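Part 4. Setting up the drawer task in simulation

By now you should have the Skaken simulator installed and the two-arm model loading without errors. If it isn't, go back to Part 3, because nothing below will run. This part gets you from a bare living room to a full batch of recorded drawer episodes, the same kind I used for the result at the end of this section.

I picked a media console for this because the drawer is wide and low, and a wide drawer gives two hands room to get in each other's way (which is what we're studying!). The method is simple enough: we record the same reach from lots of slightly different starting poses, train on those, and then see how the policy copes with poses it never saw.

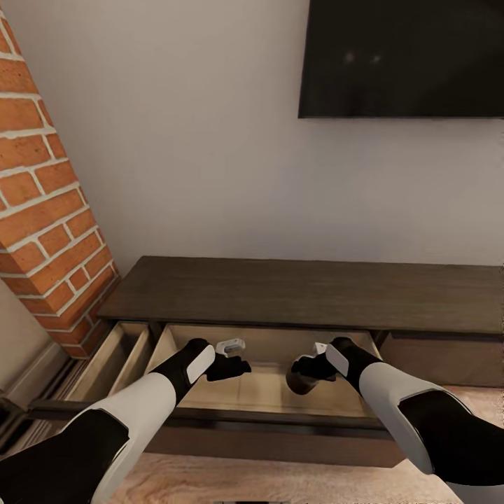
Written by the maintainer, Mikley simulation guide

4.1 Load the room

1. Open the Ceswood room pack and choose the living room with the brick pillar. There are two rooms with a media console in the pack, and I've loaded the wrong one more often than I'd like to admit.

2. Set the console to "articulated." If you leave it on "static" the drawers are painted on, basically, and your hands will push against a solid block all afternoon.

3. Turn on collision for the drawer divider. It's a separate part from the drawer box and it's off by default.

Note: leave the television where it is. You don't need it for the task, but I trained with it in view, and moving it changes the background enough that you can't compare your numbers with mine.

4.2 Place the arms

4. Load the arm pair and center it on the wide drawer. I do this by eye first and then tidy up with the offset sliders.

5. Set the head camera so you can see the drawer and both hands at once. Some brick on the left and some television at the upper right is fine, that's how mine looks too.

6. Run the arms through the short warm-up motion. Watch the forearms as they swing in. If they clip through the floor, raise the base a little and run it again.

Caution: don't raise the base while an episode is recording. The file will save happily and the joint readings in it will be garbage. I lost a whole Tuesday to that one.

4.3 Record the episodes

7. Pick your starting poses. I use 40 of them, spread between "both hands low," "both hands high," and a mixed group where one hand is over the top of the console and the other is down in front. The mixed group is the hard one, so please don't skip it.

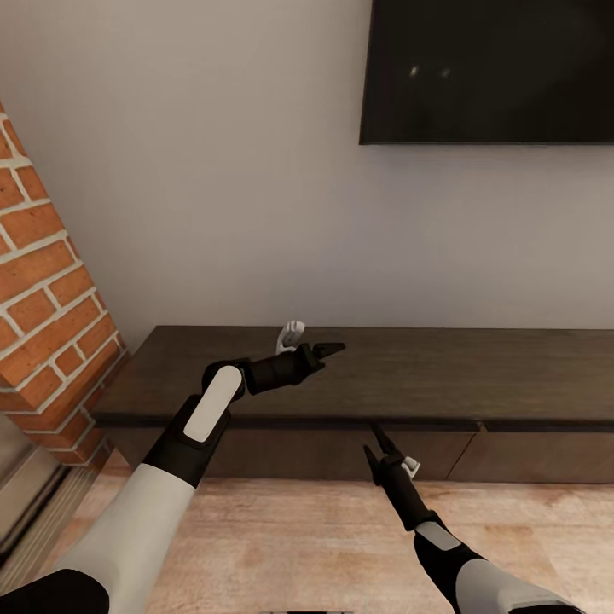
Figure 4-2. Left hand above the console top, right hand lower, in front of the long panel.

8. Record 7 episodes from each pose. Save after every pose, even though the autosave says it has you covered.

9. Watch a handful back at half speed before you train on anything. You're looking for hands that jitter near the drawer front, or fingers that sink into the wood. A bit of sinking is just the contact solver being lazy and you can live with it. If a whole hand vanishes, toss that episode.

10. Export in the Mrema format. The other option works, but it drops the wrist readings and you'll want those in Part 5.

Note: if the export stops at the very end with a "missing divider" message, you skipped step 3. Sorry. You'll have to record again, as the divider can't be added to episodes after the fact.

4.4 Train and check

11. Start training with the stock settings. I know it's tempting to fiddle! Get one plain run first so you have something to compare against.

12. When it's done, load the test poses and run the check script. It moves the arms from each unseen pose and logs whether both hands got inside the drawer without touching each other.

When I trained on matched poses only (both hands at the same height), the policy got both hands in cleanly on 15 percent of the mixed test poses. Adding the mixed group to the training set took that up to 55 percent, with no other change. I was really pleased with that, though it still leaves plenty of failures, and most of mine came from the lower hand catching the front edge on its way up.

I haven't tried this on real arms yet, so please treat those numbers as simulation numbers. Contact in here is a good deal kinder than it would be on a real piece of furniture.

13. If your mixed score comes out far below mine, check these before you write to me:

The drawer friction. It resets to zero whenever you reload the room.

The pose file. Make sure the test poses didn't sneak into the training folder (they share a prefix, which was my bad idea).

The camera. Even a small tilt makes a difference, so load my saved view from the August update and run the check once more.

Keep the exported folder where it is when you're finished. Part 5 reads from the same path.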